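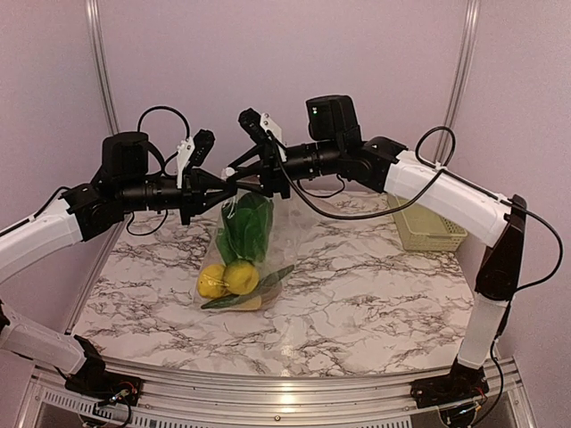

Two arms at the knot of a clear plastic bag, over a marbled tabletop.

About Boonchu Quilting

Boonchu Quilting is a longarm finishing service in Trirnside. We take pieced quilt tops from home sewers, guilds and small pattern companies, load them with batting and backing, and quilt the layers together. Binding is a separate service and can be ordered at the same time. We do not piece tops and we do not sell fabric, except wide backing by the yard.

How the business is set up

Kanokwan Boonchu started the service with one longarm machine and a 12-foot frame in a rented unit on the Gendovach road. She had worked for 5 years before that as a sample maker for an upholstery firm, mainly on channel-quilted panels. The present workroom has two machines, a cutting table, a pressing station and a shelving area for incoming work. Both machines run either by hand or from a stored pattern.

Last year we finished 1,298 quilts. A little over half were edge-to-edge patterns on bed-size tops. The rest were custom work, baby quilts, table runners and memory quilts made from clothing.

What we do

Edge-to-edge quilting. One pattern is repeated in rows across the whole top, without regard to the block layout. It is the least expensive option and the fastest. We hold 20 patterns that we know well and recommend for most tops. Others can be bought in at the customer's cost.

Custom quilting. Blocks, sashing and borders are quilted separately, with different fills. We ask for a conversation before accepting custom work, by phone or at the workroom. A marked-up photo or a sketch of the top is useful.

Basting. Long stitches at four-inch spacing, for customers who will quilt by hand or on a domestic machine. Water-soluble thread is available on request.

Binding. Double-fold, cut at 2 1/4 or 2 1/2 inches, attached by machine to the front and finished either by machine or by hand on the back. Customers may supply their own binding fabric, cut or uncut.

Thread and batting

We use 40-weight polyester thread for most work. It holds tension at speed and produces little lint. Cotton thread can be used for hand-guided quilting if the customer prefers it, at a lower machine speed and a slightly higher price.

Four battings are kept on the roll: 80/20 cotton-poly, 100 percent cotton, wool, and a low-loft polyester. The 80/20 is used unless the order form says otherwise. Customers may send their own batting if it is at least eight inches longer and wider than the top. Batting that has been stored folded should be opened out flat for a day or two before it is sent. We cannot use fusible batting on the frame.

Preparing a top

Press the top and trim loose threads from the back, particularly behind light fabrics. Seams should be closed to the outside edge. If the outer blocks have bias edges or many seams, run a line of stay stitching 1/8 inch from the edge.

Borders should be measured through the center of the quilt and cut to that length. A border that has been sewn on from a long strip and trimmed afterward is usually longer than the quilt it is attached to, and the extra length appears as a wave. Small amounts can be eased in. Large amounts will be quilted as tucks unless the border is taken off and reset, and we will call before doing either.

Backing must be eight inches larger than the top in both directions, squared, with selvages removed from any seam. Horizontal seams load better than vertical ones. Please do not pin or baste the layers together.

Mark the top edge of the quilt with a safety pin and a slip of paper. Do this on the backing as well if the print is directional.

Turnaround

Edge-to-edge orders are scheduled in the order they arrive. The usual wait is three to four weeks, and longer in the fall. Orders for holiday delivery should reach us before the end of September. January is the shortest queue of the year and a good month for custom work.

Each order is given a number on arrival and stays in its own tote until it is returned. A test patch is stitched in the margin of the backing before the first row, and tension is checked again after every bobbin change.

Pricing

Quilting is charged by the square inch. Multiply the width of the top by its length and then by the rate for the service. A 50 by 60 inch throw is 3,000 square inches. Thread is included. Batting, backing, binding and return shipping are itemized separately on the invoice. Payment is due when the quilt is finished and before it is shipped or collected.

Starnen guild drop-off

Members of quilt guilds in the Starnen area can leave tops at the monthly guild meeting, with a completed order form pinned to the backing. Finished quilts are brought to the following meeting or the one after it. There is no charge for this.

Visiting

The workroom is open by appointment. Allow half an hour for a standard drop-off and an hour for custom work. Thread charts and stitched samples of all stock patterns can be handled at the front table. Parking is behind the building, and the side door is level with the lot.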